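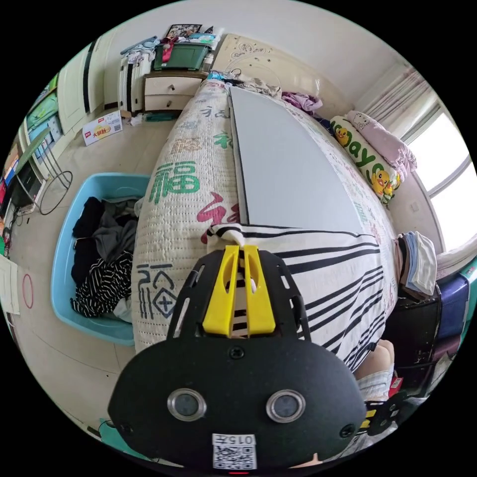

Sleeping in the day is a skill, according to Meenakshi Kulkarni, and most people who work nights have never been taught it. She worked nights for Draltis, at the big sorting depot outside Plimuldale, and when she left she had done 1103 of them. She knows the number from her payslips. Now she talks to new night staff at depots and care homes, usually in a canteen at the end of a shift when they all want to go home. She begins with the bedroom and she keeps it cheap. A bed with a striped cloth on it, cream-white with bold black stripes, will do as well as any other, she says, and people should spend their money on the window first. "They ask me about mattresses. I ask them what they've got for curtains."

We met in March 2026 in the café part of Vávra, on the corner by the bus station, at half past four in the afternoon. She had a pot of tea and I had coffee. She no longer drinks coffee after midday, although she hasn't worked a night for two years.

Her first winter at the depot was easy, she says. It was dark when she went in and not very light when she came out. She got home before eight, ate toast, went to bed and slept until two or three. "I thought, what's everyone moaning about? Then it got to spring and the sun was on my pillow at half past eight in the morning. I had thin yellow curtains from the previous tenant. I may as well have been lying in a field."

She tried an eye mask, which came off in the night — she still calls it the night, even when she means eleven in the morning. She tried moving her bed to the other wall. In August she taped kitchen foil to the inside of the glass, and her landlord rang to ask what she was doing in there. After that she bought lining fabric from the market and tacked it behind the yellow curtains, and that stayed up until she moved out.

Noise was harder. Her flat was on Brenimine Road, above a shop that had its deliveries at ten. "You can't be cross with people for making noise at ten in the morning. They're in the right. You're the odd one." She wore foam earplugs and had a fan going all year, pointing at the wall so it wouldn't give her a stiff neck. The driver did stop leaving his engine running once she had gone down and spoken to him, but it took her months to do it.

I asked what she would tell somebody starting next week.

"Eat before you go in. Proper food, a dinner. Then something small at two in the morning, and I mean soup or an egg, because if you have chips at two you'll feel them at five. Stop the coffee by three. Wear sunglasses on the way home, even if you feel silly at the bus stop. And don't sit down on the settee when you get in. If you sit down you'll wake up at noon with your coat on and that's your sleep spoiled."

She is less sure about days off. Some of her old shift stayed on nights the whole time and were up at three in the morning cleaning the oven on their weekends. Others switched back as soon as they could, and felt ill every time. She did a bit of both. On her first day off she would sleep until eleven, get up, stay up, and go to bed at one. "It's a fudge. I never found the right way and I don't tell people there is one."
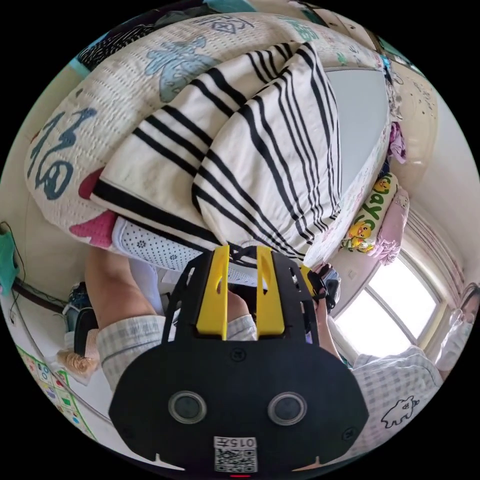
A reader had written to us after our piece on depot hours to say that blinds and earplugs are all very well, but the rota is the real trouble, and a firm that moves people from days to nights and back inside a fortnight has no business handing out sleep tips. I put this to Kulkarni and she agreed with nearly all of it.

"Yes. If they change your shift every few days then I can't help you, and I say so, with the manager standing there." At Draltis the pattern was fixed when she joined and changed later to a rolling one. She sat down with the shift managers and asked for longer blocks. They got four nights together, then three days clear, and she thinks that did more good than anything anyone bought for a bedroom. It took two meetings. She had expected it to take a year.

Her talks are short, twenty minutes, with no slides. The largest was to about 75 people in a loading bay, and she had to shout. She would sooner have ten round a table, where somebody will admit that they haven't slept properly in a month. What they bring up most often is family. Children come home at half past three. A husband or wife wants company in the evening and gets a person in a dressing gown eating breakfast.

"My mum used to phone at noon every day. Every single day. I'd told her I was on nights, she knew I was on nights, but in her head noon is when you phone people. So I told her, imagine I rang you at midnight. And she said she wouldn't mind!"

In the end she left the phone in the kitchen with the door shut, and gave a neighbour's number to her mother for emergencies. It was never used.

She doesn't miss the work much, though she misses the walk out of the gate in summer, with the road empty and the birds going. Driving home is the one subject on which she becomes stern. She once stopped at a green light and sat there until it went red, and she took the bus from then on. If there isn't a bus, she tells people to share a car with somebody who'll talk, or have a nap in the car park before setting off.

She had another talk that evening, at a care home on the other side of town, so she asked for the bill at half past five. It was getting dark by the time she had found her gloves.

Work and Money > Working Life > Interviews

Comments

nightowl_pat
The settee! I have lost whole days to that settee. Fourteen years on nights in a bakery and I still do it.

G. Marsh
Good to see the rota mentioned. We're on two earlies, two lates, two nights and I couldn't tell you what day it is most of the time. Four together would be a dream.

Tess
Does the fan not dry your throat out? I tried one and woke up coughing.

nightowl_pat
Tess, point it at the wall like she says and keep a glass of water by the bed. Mine's been fine.

Colin B
My mother phones at noon as well.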